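Chapter 2
Bottles, Caps and Labels

Before you start

Find a bottle. Any bottle of water, the plastic throwaway kind, from the kitchen or out of your bag. Keep it next to you for this chapter, you will need it on nearly every page. Glass won't do. We get to glass later, with the jars.

Chapter 1 was boxes. Flat sides, square corners, easy to measure with a ruler. Bottles are harder. Round, thin, full of something that moves. And yet a bottle has to stand up by itself, stack on a pallet, survive a drop from a kitchen counter and open in the hand of a tired person at a bus stop. All that from very little plastic.

Words for the parts first. Learn these now, the rest of the chapter uses them without stopping.

Finish: the threaded bit at the top, where the cap screws on. Odd name. Comes from glassblowing, where the mouth was the last part made.
Neck: the narrow part under the finish.
Shoulder: where the neck opens out to full width.
Label panel: the middle, where the label goes.
Ribs: the rings molded into the wall.
Base: what it stands on. Usually not flat, turn yours over and look.

The cap is a separate piece and often a different plastic. It is also where most of the color is. A clear bottle has no color to speak of, so the cap and the label do the work of being seen from the far end of an aisle. Red is a common pick.
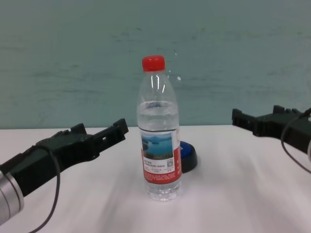
Labels next. A label has two jobs and they fight each other. It has to sell, so there is a picture, and on water the picture is very often water: a lake, a spring, a mountain with snow on it. It also has to inform, so there is the small print, what is inside, who filled it, where, how to store it. Lately a QR code as well, squeezed in wherever there is room. Most people read the picture and skip the rest. You will read all of it, see Exercise 2.

Why the ribs? Try pressing a sheet of paper from the edge. It bends at once. Fold it into pleats and try agian. Same paper, much stiffer. Ribs do this for a bottle wall. They run around it and help it keep its shape when you squeeze. The bumps in the base are there for much the same reason, plus they give the bottle feet to stand on.

Case: the Dolholm bottle

Jacobus Visser drew bottles for Hasano, a small filling plant at Dolholm, and we come back to his notebooks all through this book. His first job there was a half-liter bottle that kept falling over on the line. He made 30 sketches. Wider base, lower shoulder, shorter neck. The one they used, sketch 20, changed only the base. His note beside it, in full: "Leave the top alone. People like the top."

The label was printed by Stullar, and the first run came back with the lake upside down. Took a while before anyone noticed. Visser kept one, it is drawn in section 2.4.

Exercises

1. Sketch your bottle from the side. Full size if it fits on the page. Name every part from the list above, plus the cap.

2. Copy out all the words on the label. Underline what you think has to be there by law, circle what is there to sell. Some will get both, thats fine.

3. Drink or pour out a third of the water. Mark the new level with a pen. Does the empty part look different from the full part? Hold it against a white wall, then a dark one. Two sentences.

4. Squeeze the bottle at the label panel, then at the ribs, cap on. Then cap off. Write down which was hardest to push in. Do it over the sink.

Keep the bottle. Section 2.1 starts with the cap and the thread under it.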